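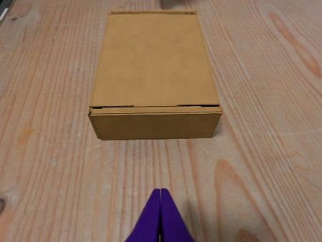 スポーツ文化論B 第4回 クリケットのスコアカードを読む

前回はグラウンドと守備位置の話で終わってしまって、肝心のスコアの話がほとんどできませんでした。すみません、シリーミッドオフの説明に熱が入りすぎました。今日はその分、ひたすら数字を読みます。電卓(スマホで十分)を出しておいてください。

教材は、配布したフランダム対コークコームの4日制の試合のスコアカードです。フランダムが先攻で、初回イニングスは400でオールアウト。私はこのカードがかなり好きで、毎年これを使っています。派手な記録があるわけではないのに、初心者がひっかかる場所がだいたい全部入っているんですよ。

1.まず全体の形

クリケットのスコアカードは、上半分が打撃、下半分が投球です。野球のスコアブックと違って、一球ごとの記号は載っていません(一球ごとの記録はスコアラーの帳面のほうにあります。来週ちょっと見せます)。カードのほうは集計表だと思ってください。

打撃の欄には、左から順に、打者名、アウトのなり方、得点、受けた球数、4の数、6の数が並びます。4はボールが地面についてから境界線に達したとき、6はノーバウンドで越えたとき。この「4」と「6」の列を得点と勘違いする人が毎年いるのですが、あれは本数です。4の列に「4」と書いてあったら、4ランの当たりが四本、つまりそれだけで16ラン。ややこしいですよね。私も最初はやられました。

打撃の欄の一番下に、エクストラという行があります。これは打者のバットから生まれたのではない得点をまとめたもので、あとで投球の欄を読むときに大事になります。忘れないで!

2.アウトのなり方の読み方

ここが一番「暗号っぽい」ところです。でも慣れると、一行で場面が浮かんでくるようになります。

オグンレイの行を見てください。

Efe Ogunleye c Athanasiadis b Tarar 93(146球)

cはcaught、捕球です。bはbowled by、投げた人。つまり「タラーが投げた球を打って、アタナシアディスに捕られた」。捕った人が先、投げた人が後です。アウトを奪ったこと(ウィケット)は投手の記録になりますが、捕った人の名前もこうしてちゃんと残る。守備の人に優しいカードだなと、読むたびに思います。

次、サラギの行。

Dewanti Saragih lbw b Tarar

lbwはleg before wicket。バットに当たらず体に当たった球が、もし当たっていなければウィケットに向かっていた、と審判が判断した場合のアウトです。実際の条件はもっと細かくて、球がレッグ側の線の外でバウンドしていたらアウトにはなりません。細則は教科書の付録を見てください。試験には出しません。

その下のリセンコの行。

Melaniia Lysenko run out (Athanasiadis)

はい、ここで手が止まった人、えらいです。bがありませんね。ランアウトは走っている途中で守備側にウィケットを崩されたアウトなので、投手の手柄にはならないんです。カッコの中は守備でかかわった人の名前。なので、チームのアウトの数と、投手たちのウィケットの合計は一致しないことがあります。「カードが間違ってます」というメールを毎年もらうのですが、まずランアウトを探してみてください。

ほかの表記も書いておきます。

b Tarar だけのときは、投げた球がそのままウィケットに当たったもの。
c & b Tarar は、投げた本人が捕ったもの。
st はスタンプト。打者が前に出たところを、ウィケットキーパーに崩されたもの。これは投手にもウィケットがつきます。
not out はアウトになっていない人。オールアウトでも、必ず一人はこれが残ります。

最後のnot out、不思議に思いませんか。十一人いるのに、十人アウトになったら終わりなんです。打者は二人一組でいないとプレーできないので、相方がいなくなった時点でおしまい。最後に残った人は、どんなに調子がよくても引き上げるしかありません。ちょっと切ないです。

3.打者の数字

オグンレイは146球で93ラン。ここから出せるのがストライクレートで、打者の場合は100球あたりの得点を言います。

93 ÷ 146 × 100 = 63.7(小数第二位を四捨五入)

4日制の試合なら、これはごく落ち着いたペースです。同じ数字を短い形式(20オーバー制)で見たら、「もっと急いで!」と客席がざわつくでしょう。数字の良し悪しは試合の形式とセットで読むこと。レポートで形式を書かずにストライクレートだけ比べる人がいるのですが、それだと何も言えません。減点します。

それにしても93というのは、悔しい数字なんですよね。100ランに届くとセンチュリーと呼ばれて、打者はバットを掲げ、観客は立って拍手をします。あと7ラン。なお、90点台で足取りが重くなることを英語でnervous ninetiesと言います。本当に90点台でアウトになりやすいのかどうかは、統計のやり方しだいで意見が割れるところなので、興味のある人は期末レポートのテーマにどうぞ。私はちょっと疑っています。

打率にあたるもの(アベレージ)は、通算得点を「アウトになった回数」で割ります。打席の数で割るのではありません。not outが多い打者はアベレージが高めに出るので、下位の打順の選手がときどき立派な数字になっていることがあります。これを見つけるのが私のひそかな楽しみです。

4.投手の数字

さあ、下半分です。タラーの行。

Shoaib Tarar 24.2−4−93−4

左から、オーバー、メイデン、失点、ウィケット。一つずつ行きます。

オーバーは六球で一組。では24.2とは何でしょう。24オーバーと、そこから二球です。小数ではありません! ここだけは今日、赤で囲んで帰ってください。24.5が24オーバー半だと思った人、それは五球です。半分は24.3です。

球数に直すと、

24 × 6 + 2 = 146球

あれ、と思った人がいるでしょうか。オグンレイが受けた球数と同じ146です。まったくの偶然で、タラーが投げた球を全部オグンレイが受けたわけではありません。去年、ここをつなげて壮大な一騎打ちの物語を書いてくれた人がいて、文章としては面白かったのですが、事実ではないので泣く泣く点を引きました。

メイデンは、投手に失点がつかなかったオーバーの数。タラーは4つあります。

失点は93。はい、これもオグンレイの得点と同じです(だからこのカードが好きなんです。混同したらすぐわかる)。ここで、さっきのエクストラが出てきます。エクストラのうち、ワイドとノーボールは投手の失点に数えます。バイとレッグバイは数えません。だから投手全員の失点を足しても、チームの合計400にはなりません。差の分は、バイとレッグバイ、それからめったにありませんがペナルティランです。

最後の4がウィケット。ここまで揃えば、三つの数字が計算できます。

アベレージ(ウィケット一つあたりの失点)
93 ÷ 4 = 23.25

ストライクレート(ウィケット一つあたりの球数)
146 ÷ 4 = 36.5

エコノミー(一オーバーあたりの失点)
93 ÷ 146 × 6 = 3.82

どれも小さいほうが良い数字です。打者のストライクレートは高いほうが速い、投手のは低いほうが良い。同じ名前で向きが逆なので、レポートでは必ず「投手の」「打者の」とつけてください。

エコノミーのところで、93 ÷ 24.2 とやった人は3.84になったはずです。わずかな差ですけれど、一球の扱いを間違えているので、採点では不正解にします。必ず球数に直してから計算しましょう。表計算ソフトに24.2をそのまま入れてもだめですよ。ソフトはクリケットを知りません。

もう一つ、24.2で終わっていることから読めることがあります。オーバーは普通なら六球で区切れるのに、端数が残っている。ということは、タラーが投げている途中でイニングスが終わった可能性が高いわけです。そこでfall of wickets(何点のときに誰がアウトになったかの一覧)を見ると、最後の十人目は400のところ。アウトのなり方はb Tararですから、四つ目のウィケットでちょうどイニングスが終わったことになります。端数が残る理由はほかにもあって、たとえば投手がけがで降りた場合は、別の投手が残りの球を投げるので、二人の欄に端数が出ます。

5.フォローオンの話(時間があれば)

コークコームの初回イニングスは254でオールアウトでした。差は、

400 − 254 = 146

また146です。これも偶然ですからね。

二回ずつ打つ形式では、先攻のチームが初回で大きくリードすると、相手に「続けてもう一度打ってください」と求めることができます。これがフォローオン。必要なリードは試合の長さで変わります。

5日以上の試合は200ラン
3日または4日の試合は150ラン
2日の試合は100ラン

この試合は4日制ですから150必要で、フランダムには4ラン足りませんでした。なので相手に続けて打たせることはできず、自分たちが二回目の打撃に入ります。コークコームの下位打者が終盤に粘った数ランが、試合の順番そのものを変えたことになります。カードの一番下の打者の「4の数」の列を、もう一度見てみてください。さっきは飛ばした行が、急に大事に見えてきませんか?

ちなみに、権利があっても使わないキャプテンは大勢います。自分の投手が疲れている、最終日の荒れた地面で打ちたくない、など。このあたりの判断は次回、天候とピッチの変化の話と合わせてやります。

次回までの課題

(1)アタナシアディスの投球の行から、アベレージ、ストライクレート、エコノミーを出してください。途中の式も書くこと。オーバーを球数に直した式がないものは再提出です。

(2)フランダムの打撃の欄で、投手にウィケットがつかないアウトを全部抜き出し、投手たちのウィケットの合計と合わせて、十になることを確かめてください。

(3)エクストラの内訳を見て、投手の失点に入るものと入らないものに分けてください。

(4)任意。このスコアカードから読み取れることだけを使って、新聞の短い試合評を書いてみてください。400字以内。天気や客席の様子は書かないこと。書きたくなる気持ちはすごくよくわかるのですが、カードには載っていません。

用紙は講義の始めに集めます。手書きでも印刷でもかまいませんが、学籍番号を忘れないでください。スコアカードは次回も使うので、持ってきてくださいね。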